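Lot 53 was a desk telephone, corded, cream or beige depending on who had filled in the card. Aníbal Cabrera had the card in front of him. It gave the former owner as the Brikance office at Trenside, and the date of entry as 1/6/18. Under "Condition" it said "complete." Under "Last call" it said nothing.

The form had been drawn up by Khaemba, the previous registrar, and it required every field to be filled. Cabrera had processed 74 telephones since April and had never left one blank. For most of them the exchange supplied a printout. Trenside had no exchange now — the building was sold and its records pulped.

He went down to the hall, where the lot was being handled near the white metal shelving.

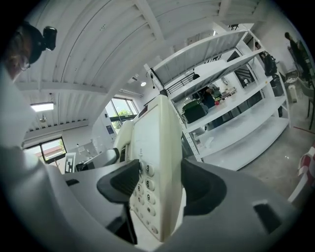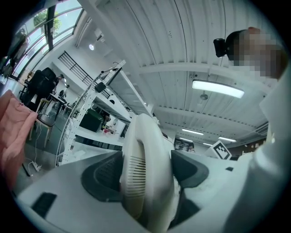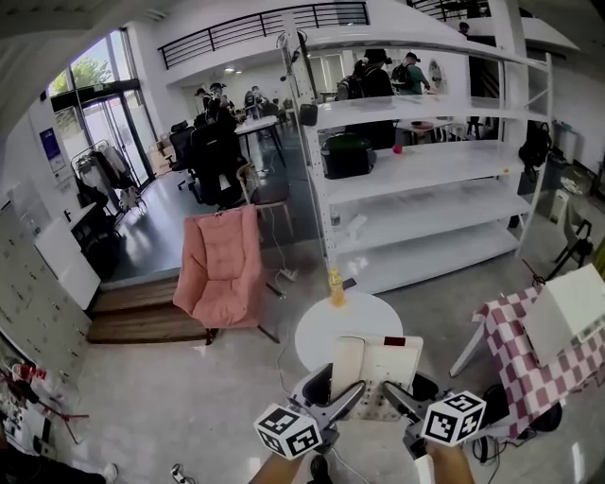
Cabrera waited until the telephone was free, then took it upstairs and set it on his desk. He checked the underside for a label. He lifted the handset and held it to his ear for the time prescribed, one minute. The line cord was not connected to anything.

At forty seconds a woman's voice said, "Zusance, extension 480, please hold."

He held. The procedure did not cover this. He noted the time on the back of the card and moved the chair closer with his foot. At some 760 seconds the voice came back, asked if he was still waiting for Mr. Khaemba, and said that he had just stepped out.

"I can call again," Cabrera said.

"He'd rather you held," she said.

He turned the card over, found the field, and wrote "in progress."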